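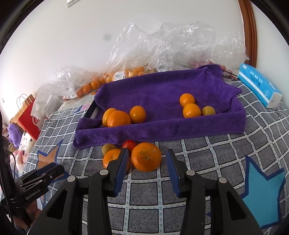 Vundus to Route Marketplace Returns Through Single Center in Nyitrai

Vundus, the online marketplace for household goods and home textiles, will move the handling of returned items from third-party sellers to a shared returns center in Nyitrai, beginning in October. The center is run by the logistics company Hiltura. Item records, grading and refund instructions will be managed in Zivex, a returns software package that Vundus has licensed for the purpose.

Under the present arrangement, a customer who sends back an item bought from a third-party seller ships it to an address chosen by that seller. The seller then checks the item and instructs Vundus to release the refund. Return addresses, labels and inspection times differ from one seller to the next, and a customer who returns three items from a single order may need three parcels.

From October, all return labels generated on the Vundus site for the categories covered will carry the Nyitrai address. Items from different sellers can be placed in one parcel, provided they were bought on the same customer account. The center will open the parcel, match each item to its order line, assign a condition grade and send the result to both the seller and Vundus. The refund is released on the basis of the grade.

Scope of the first phase

The first phase covers 130 sellers in the bedding, table linen, kitchenware and storage categories. These sellers were selected by return volume and have been notified through their seller accounts. No application is needed. Sellers outside the first phase will keep their current return addresses until they receive a transfer notice.

Large furniture, mattresses, items sold as perishable and items made to a customer's measurements are excluded. Orders placed before the seller's transfer date will continue to follow the earlier procedure, including where the return is requested after that date. Sellers are asked to keep their existing return address staffed until all such orders have passed the return window.

The Nyitrai center has been fitted out for a daily intake of 3000 parcels. Intake is open from early morning to 10 p.m., and parcels scanned before noon are normally graded in the same shift. Hiltura has used the building as a cross-dock for outbound parcels and will keep the outbound operation in a separate part of the site, with its own doors and its own staff.

How items are graded

Every returned item will receive one of four grades. Grade A is assigned to an item in its original packaging with no sign of use. Grade B applies where the item is unused and the packaging is open, damaged or missing. Grade C applies to an item that shows use or has a part missing. Grade D applies to an item that cannot be sold, or that does not match the order line.

Grades A and B lead to a full refund. Grade C leads to a refund under the seller's published terms, within the limits set by consumer law in the customer's country. Grade D items are held while the case is reviewed. In each case the grader records the item's weight, the state of the packaging and a set of photographs, all of which are stored in Zivex against the order line. Sellers can see the full record. Customers can see the grade and the photographs.

Textile items are unfolded and checked on both sides. Sets are counted against the product listing, so listings that do not state the number of pieces will need to be corrected before transfer. Kitchenware with electrical parts is checked for completeness and visible damage only. The center does not carry out functional tests in the first phase, and an electrical item with its seal broken cannot be given a grade higher than C.

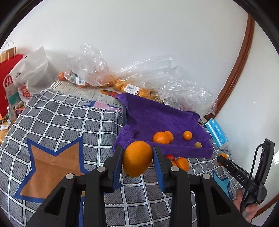
A large orange held above a gray blanket with a grid pattern.

A seller who disagrees with a grade may open a dispute within 6 working days of the record being posted. The item is then set aside and graded a second time by a different employee, who does not see the first result. The second grade is final for the purposes of the refund. Disputes opened after the deadline will be logged for reporting purposes and will not change the outcome.

"Most of the complaints we receive about returns concern the time between delivery of the parcel and release of the refund," a Vundus spokesperson said. "In many cases the item has arrived and is waiting for somebody to open the box. The purpose of the Nyitrai center is to shorten that interval and to make it the same for every seller."

Restocking, return to seller and disposal

Sellers choose in advance what happens to items of each grade. Grade A items may be placed in stock at Nyitrai and sold from there, or collected for shipment back to the seller. Grade B items may be repacked in neutral packaging and listed as open-box, or shipped back. Grades C and D may be shipped back, released to a resale partner or recycled. The choice is set per product group and can be changed at any time – changes take effect for parcels scanned after midnight.

Shipments back to sellers are consolidated. A shipment is prepared when a seller's shelf location holds 100 items, or at the end of the month if that level has not been reached. Sellers may request an earlier shipment at their own cost. Items are packed by product group, and each carton carries a list that can be read into the seller's stock system by scanning one code.

Items for which no instruction has been set are stored free of charge until the end of the following month. Storage charges apply after that. Nothing will be recycled or released for resale without an instruction from the seller, with the exception of items that present a hygiene or safety risk. Such items are removed from the building on the day they are found, and the seller is sent a notice with photographs.

Fees

The fee for each returned item consists of a handling component and a storage component. The handling component is charged once, when the grade is posted, and depends on the size class of the item. It is the same for all four grades. There is no charge for parcels that arrive empty or that contain only items from another retailer, though both are recorded. The label cost is unchanged and continues to be borne by the seller or the customer according to the reason given for the return.

The fee table has been published in the seller help pages. Fees are deducted from the regular payout and appear as a separate line for each item. Vundus will not add a margin to the handling component, which is passed to Hiltura in full.

Technical requirements for sellers

Sellers who manage orders through the Vundus seller site do not need to change their systems. A new tab, Returns Center, will become visible on the day of transfer. It lists open returns, graded items, disputes and stock held at Nyitrai, and each list can be exported as a spreadsheet.

Sellers who connect through the order interface will need to support two additional messages. The first reports the arrival of an item and contains the order line, the parcel number and the scan time. The second reports the grade and contains the weight, the reason code and links to the photographs. The existing refund message is not altered. Systems that do not recognize the new messages will continue to work, but will show a return as open until the refund message arrives.

Product listings must contain a valid barcode, the packed weight and the number of pieces. Where one of these is missing, the item will be matched by hand, which adds to the handling time. A report of incomplete listings is available to each first-phase seller now. A test environment with sample messages is open to developers through the same interface keys used for orders.

Customer-facing changes

Customers will continue to request returns from the order page. The label can be printed at home or shown as a code at a drop-off point. Where several items are returned together, the page will show one label and a list of the items expected in the parcel. A customer who leaves an item out of the parcel does not need to cancel the request. The missing item stays open until the return window closes and can be sent with a new label.

The length of the return window is not affected, nor are a customer's legal rights in the case of a faulty item. Faults reported after the return window will still be handled by the seller directly.

Later phases

Vundus will review grading times, dispute rates and restocking results after the first phase has run through the winter sale period. Transfer dates for further sellers will be set after the review and announced in seller accounts in advance. Small electrical goods and lighting are the next categories planned. An extension to functional testing is being assessed by Hiltura and would require additional equipment at the site.

About Vundus

Vundus is an online marketplace for household goods, home textiles and small furniture. It sells its own stock and hosts third-party sellers, who list, price and ship their own products.

About Hiltura

Hiltura provides parcel sorting, warehousing and returns services to online retailers. Its sites include the cross-dock and returns center in Nyitrai.

Press contact

Media inquiries should be sent to the Vundus press office through the contact form on the company website. Sellers with questions about their transfer are asked to use the seller help desk.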